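The Second Box 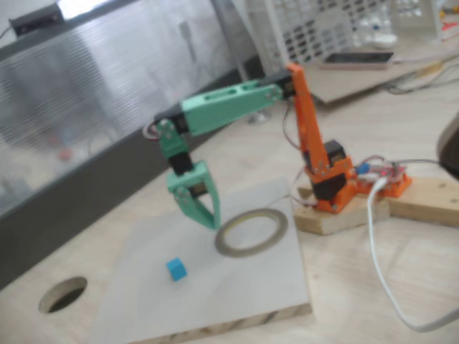 How do you know when a hive needs another box?

When the bees have filled most of the one they've got, and you'd sooner spend money on lumber than watch half of them leave for the neighbor's chimney.

Valentyna Stelmakh had read this in three different books and believed it in all of them. Her trouble was with the word "most." She stood in the yard in a veil that had belonged to a taller woman, looking down into the hive, and tried to decide whether she was seeing most or merely plenty.

The bees offered no opinion. They had been hers since the spring, when a man from Tretoseo had handed them over in a buzzing crate and driven off faster than she thought was polite.

"They look full to me," said her brother from behind the screen door. He had been giving advice from behind the screen door all season. He'd put on a veil once, in May, and come back in to say it itched.

So she ordered the second box. The Firnico catalog had several, and each one was described as if it would be presented at court. She picked the cheapest. It cost more than her winter coat and arrived flat, in a carton that had been dropped on every corner it had. Inside were the boards, the frames, a paper bag of nails and a sheet of instructions whose first step was "Assemble the box."

There was no second step. The rest of the sheet thanked her for her purchase.

She assembled the box. It took an evening and a good part of the next one, and when she set it on the kitchen floor it rocked a little, like a restaurant table. She shaved one edge. It rocked the other way. Her brother suggested a matchbook.

"It's going on top of a colony of bees," she said.

"Two matchbooks."

In the end she pulled out every nail on the bad side and started over, and at midnight it stood flat. She gave it a coat of white paint on the outside only, as the books said to, and a small green stripe that the books did not mention. Then she left it on the porch for a week to air, and it rained for five days of the seven.

On the sixth day the sun came out and she lit the smoker, which went out. She lit it again. By the time it was going properly she smelled like a campfire and had used up most of a newspaper, including the crossword, which she'd been saving.

The lid came off with a crack. The bees looked up, or seemed to. She lowered the new box down a little at a time, murmuring excuse me, excuse me, like someone finding her seat after the movie has started. One bee walked the whole length of the green stripe and went back in through the front door.

Then the lid was on and it was over, and there were two boxes in the yard, one gray and one very white, like a tooth that had been replaced.

"What do they do now?" her brother asked.

"They move upstairs."

"When?"

She admitted that the books were vague on this. A week later she looked, and the upstairs was as clean as the day she'd painted it. Two weeks later there were nine or ten bees up there, standing around with the air of people viewing an apartment they couldn't afford. Downstairs it was standing room only.

She telephoned the man from Tretoseo.

"Give them time," he said. "Would you move into a place with no furniture?"

"I did," said Valentyna. "I'm in it now."

He told her to lift one of the old frames into the new box, so they'd get the idea. She did it that afternoon, without gloves, having left them on the stove to dry and regretted it. She was stung once, on the thumb, and said a word that brought her brother all the way out onto the porch.

"Are they moving?" he said.

She held her thumb in her mouth and watched the lid. Underneath it the hum went on, maybe a little higher up than before.

"Ask me Thanksgiving," she said, and went in to look for the vinegar.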